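Home | Projects | Student Work | Reports | People | Contact

Search this site Enter keywords Go

The Ring After the Bell: How a Small Town Remembers Its Wrestlers

Student project report by Odair Siqueira and Sang Thân
Project advisor: Gudrun Brandes
October 2019

When we picked wrestling for our term project, quite a few of our classmates smiled, and I suppose we smiled a little too. Neither of us had grown up with it. But Sang's bus home goes past the old hall in Rondberg, where a faded poster for a show is still up behind the glass, and one afternoon we simply got off and went to ask who those men in the boots had been.
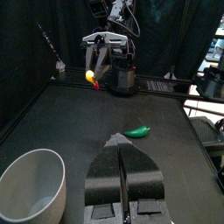

Green toy chili pepper on the black tabletop.

The wrestling club in Rondberg was called Clernodum, and it put on shows for 13 years. We wanted to know what happened to the people in it once the shows stopped, and whether the town still thought of them as athletes, as actors, or as something in between. We spent most of May on interviews, and we would like to thank everybody who made us coffee (there was a great deal of coffee).

Our longest talk was with Rainer Fuchs, who wrestled under the name Jutard and played the villain nearly the whole time. He told us he was booed so warmly at the grocery store that he began to look forward to it. He still has his cape, and he let Sang try it on.
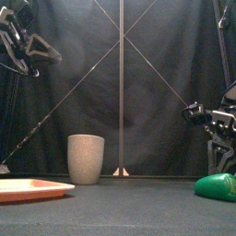 Did the wrestlers earn a living from the shows?
Most of them had day jobs. Rainer drove a delivery truck, and the gate money went first to the hall rent and then to gas.

The best night, by all accounts, was the farewell match between Jutard and Till Ehlers, the local favorite. The ticket book shows 788 paid seats, and people stood along the back wall as well. Till won after three falls. He told us his shoulder was never quite right afterward, and that he would do it again tomorrow if his wife went out of town. 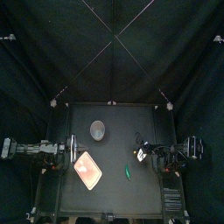
The work table, with an arm on either side and the pink tray.

We also held a small group talk with seven former fans. They disagreed about nearly everything - who was strongest, who cheated, even what color Till's trunks were - but they all remembered where they used to sit. Mrs. Schmieder drew us a plan of the hall from memory, with her own chair marked in pen. 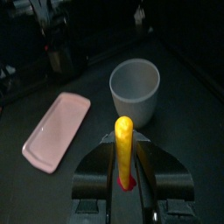
DEPARTMENT OF MEDIA AND SPORT STUDIES - Student Projects

If we did this again we would record every interview from the start. We lost a good part of the first one to bad handwriting, mine mostly. We would also try to find the referee, who moved away and whose name we were given in two different spellings. Gudrun has kindly agreed to keep our notes in the department office, along with the copy of the ticket book, so that next year's group can carry on from there.

Contact the department office | Copyright 2019 | Back to top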